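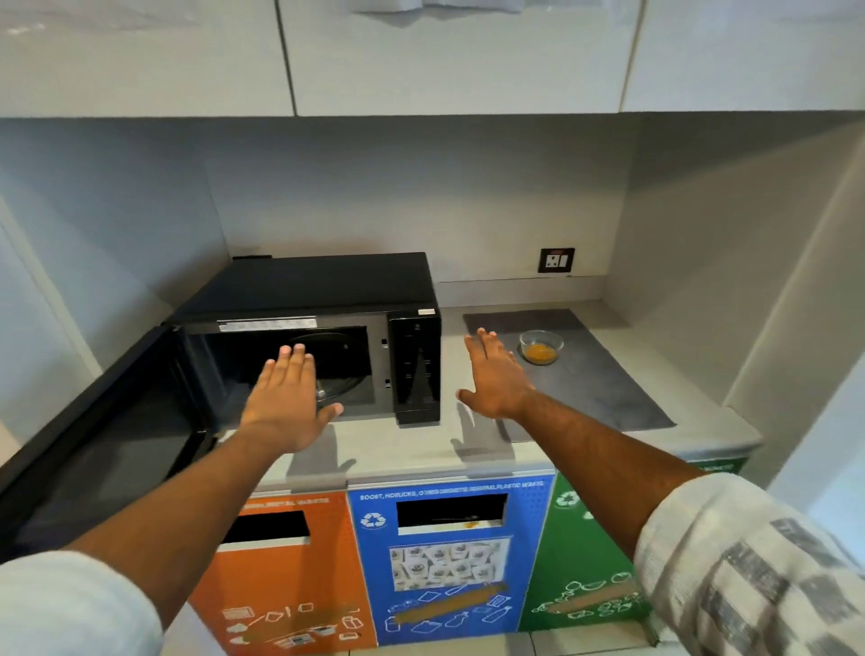 Print | E-mail

Notebook, Praltesley Day Program - group work log
15/09/2019

The afternoon relaxation group was held in the Espinoza room with eight participants. The session ran the full planned length, and the breathing exercise was repeated once at the group's request. Two participants left early by prior agreement with the ward.

Mood ratings were collected before and after on the Grondier sheet. The sheet has 20 items, and several participants again left item 4 blank. The wording ("I feel settled in company") was questioned in March and has not been revised. Blank answers are to be entered as missing, not as zero. The March entries should be checked on this point.

The running total now stands at 117 completed sheets. Scoring was done by hand, as the Greteck software would not accept the new participant codes - the older codes still load without difficulty. A request has been sent to the supplier.

For the next session: shorter introduction, chairs in a half circle, and the closing discussion moved ahead of the second rating. Staff are reminded that remarks made in group are not to be copied into this notebook.

Print | E-mail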